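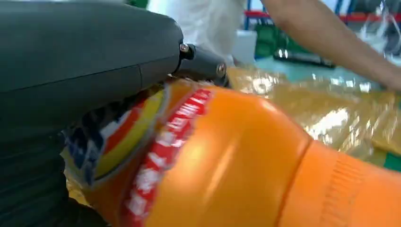 Guides > Garden > Watering > Bottle drip feeder

A drip feeder supplies water to the root zone at a slow rate and suits tomatoes, peppers and squash in containers. Flow depends on hole size, soil texture and how tightly the cap is closed. Any plastic bottle with a rounded body will do, such as the orange one lying on its side, provided the cap seals. Rinse it and remove the label.

Drill one hole in the cap with a 3 mm bit. Cut off the base, leaving a rim of 20 mm. Bury the bottle neck down, 29 mm from the stem or farther.

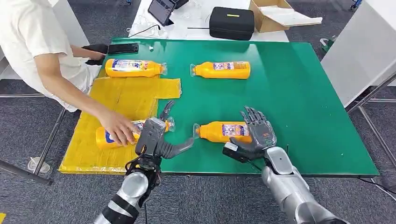
Vilhjálmur Lykkegaard wrote in to say that in clay the hole clogs within a week, and that a scrap of nylon stocking under the cap cured it. The stocking should lie flat or the threads will not engage.

Fill to the rim and time the drop in level. If a 2000 ml bottle empties overnight, the hole is too large for the soil.

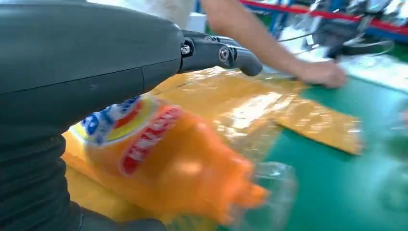 Replace the cap and start again with a smaller bit. In sandy mixes, pack a handful of compost below the neck before backfilling.

Related guides
Wick watering for seed trays
Mixing potting soil
Storing hoses in December

This site uses cookies. By continuing you accept their use.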